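Handheld Gripper Build, Final Report

Summary

Our group built a handheld two-finger gripper with a camera fixed above the fingers. A person holds it and picks things up with it, and the video is saved so a robot arm can be trained on the same motions later. The build was done in the Elonside shared workshop between classes and finished in December.

Parts and printing

The mounting plates were printed in white plastic and the pads in a softer magenta material. Each plate is held on with screws. The first set of pads was smooth, and a plastic jar slid out of them on almost every try. We redrew them with rows of small ridges and printed them again. Murdo MacLeish did the drawings and Chin-lung Tang ran the printer.

The trigger linkage took longer than planned. Our first spring was too stiff to hold for more than a few minutes — we swapped it for a lighter one from the scrap drawer. Opening width at the tips is 87 mm against a planned 91 mm. We left it that way.

Testing

Tests were done on an office desk with whatever was on it. We used jars, mugs, small boxes and a ball. Each person did 16 pickups per object and wrote down drops by hand. Boxes were easy. The ball was the hardest, as it rolled off when one pad touched before the other. Flat cards could not be picked up at all unless they were standing.

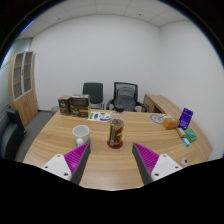

Hok-lam Kwan
Team lead, testing and write-up

The wide lens shows both fingertips and the desk behind them, which we wanted. It also bends straight edges near the sides, so we only measured distances near the middle. A tall jar with the fingers open on either side was our usual starting position.

Remaining work

The left finger has a little play at the joint. Pui-shan Tsang is trying a thicker washer. The files and the drop sheets are in the Trodov folder on the class drive.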